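Otell kitchen corner — gallery

Updated 09/01/2026

Quick one. Finally got the play kitchen corner on a page of its own, plenty of people asked after the July open day. Not everything is up, the folder has 272 items in it and I've done maybe the first shelf. More when I get a minute.

Most of the food came in the Betance mixed box, 59 pieces. Some of the fruit is older and a bit scuffed. Still fine.

Notes on what's in the corner, for anyone setting up the same:

Peppers — three colors, green, red, yellow. Always the first thing picked up. Good for sorting, good for soup. Wipe down with a damp cloth, don't soak them.

Banana — the long one. Goes missing alot, check under the rug.

Bread — the triangle with the crusty top. Scone, toast, slice of pie, depends who's cooking.

Frying pan — black with a blue handle, hole at the end so it can go on a hook. Hooks are from Flestar, pack of 2.

Basket — yellow, woven plastic. Lives on top of the wooden cabinet. Food goes back in it at the end, pan does not.

Table — white. Shows every crayon mark but wipes clean in seconds. Would get white again.

Cabinet — light wood, slot handle on the front. Secondhand from the Deng sale, needed one new hinge and thats it.

Next batch will be the tea set and the pretend tins — still sorting labels.
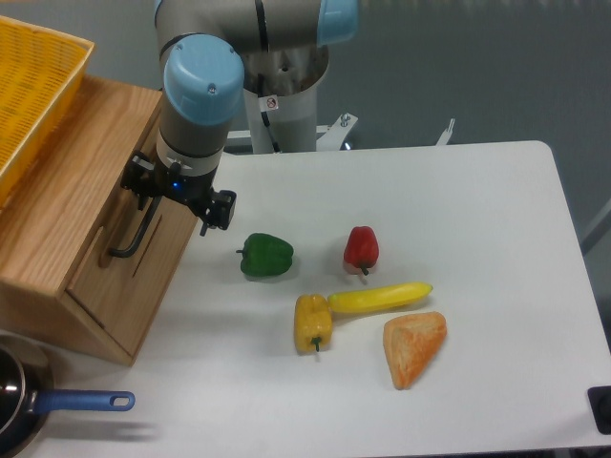
Spare labels are in the Otell drawer if you want them, 200 on the roll. Take what you need and put the roll back please. Tea set pictures should go up on this same page, so no new link to save.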